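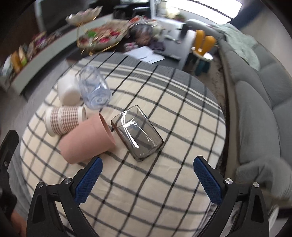

Jaws open wide, cups all over the tablecloth: the Sutix hand gripper at work.

We use cookies to remember which pages you have read. Ask a grown-up before you change the settings. OK / Settings

How do you teach a robot to pick up a cup?

Pick up a cup. Go on, any cup! Did you have to think about it? Probably not very much. Your eyes found it, your arm reached out, your fingers opened to the right size and then closed, and you didn't squash it or drop it on the cat.

For a robot, that is a really hard job. A robot has no idea what a cup is until it has been given lots and lots of goes at cups to learn from. So where do all those goes come from? One answer is a tool called the Sutix, and we think it is brilliant.

What is a Sutix?

The Sutix is a robot hand without the rest of the robot. It is made by a company called Fustia, and it comes in a kit that schools, clubs and families can borrow. In place of a robot arm, there is you! You hold it by the handle and do a job with it, such as picking up cups, and a camera fixed to the tool records everything you do.

It has two jaws, which are like a very big finger and thumb. On the inside of each one is a blue pad with a fine diamond pattern all over it. Run your fingertip across the pad and you can feel the little bumps. They help it to grip, a bit like the tread on the bottom of your trainers.

The whole tool weighs 690 grams. That feels like nothing at first, but after a long go your arm will want a rest, so take turns.

Why are the cups lying down?

Good question! If every cup stood up straight with its handle facing the same way, the robot would only learn about neat and tidy cups. Real kitchens are messy. Cups get knocked over. They roll about and end up pointing in all directions.

A cup on its side is trickier to grab too. Where would you take hold of it? You could squeeze it round the middle, or slide one jaw inside the opening and pinch the edge. Both can work, and a robot that has watched people do both has more ideas to choose from when it is its turn.

Look at the different cups in our photo as well. The pink one is easy to spot. The white one with the brown pattern stands out too. But the smoky grey glass is see-through, so the lines on the tablecloth show right through it, and shiny streaks of light run along its side. You know it is a glass. A computer looking at it for the first time might see only a wobbly patch of tablecloth! See-through things are some of the hardest for robots to learn, and a set of practice goes should always have a few in it.

What does the robot learn from?

Every time you do a job with the Sutix, it saves a short film called a demonstration. (That is a long word for "showing how".) With the film it saves two other things:

- how far open the jaws were at each moment
- how the tool was moving and tilting

A computer looks through heaps of these and searches for patterns. When the cup is near and the jaws are wide, people usually do this. When the cup is tipped to the left, people usually turn their wrist like that. After plenty of practice, the computer can try steering a real robot arm with the same kind of jaws on the end. It will still get things wrong, and then it needs more demonstrations.

Why not just use a real robot?

You can, and lots of people do. But big robot arms are heavy and cost a lot, and they are not easy to carry up the stairs. The Sutix can go wherever a person can go. You can use it on the table at home with the sofa and the snacks close by, and that is great for learning, because robots that help in homes need to know what homes look like.

What comes in the box?

Fustia sends the kit from its workshop in Prondonbridge. Inside you get the gripper, a charger, spare blue pads, a cleaning cloth and a set of job cards. The job cards are called Pacheco cards, and they are our favourite part! Each one gives you something to try. Some are easy (put the spoon in the bowl) and some made us groan out loud (stack the cups with your other hand behind your back).

Borrowing the kit costs £89 for a month. That is quite a lot of pocket money, so it makes the most sense for a class or a club to share one.

Is there anything we didn't like?

A few things. The handle is made for grown-up hands, and smaller children may need to hold it with both of theirs. The jaws open really wide, which is super for mugs, but it makes tiny things like beads very fiddly. And the instructions use some tricky words on the first page. Skip ahead to the drawings, they are much clearer.

Staying safe and being kind

Keep fingers and hair away from the jaws when they close. Use plastic cups while you are learning and ask a grown-up before you try glass ones.

Remember that the camera is recording too. It can see the room behind your cups, and anybody who walks through it. Always ask people if they mind being filmed before you begin, and let them say no.

Try it yourself without a kit

You need a pair of kitchen tongs, a few plastic cups and a friend. Lay the cups on their sides on a tablecloth. Now shut your eyes and hold the tongs while your friend tells you exactly what to do. Left a bit. Down. Open wider. Stop! Close!

Swap over when you have picked up all the cups, and see which words worked best.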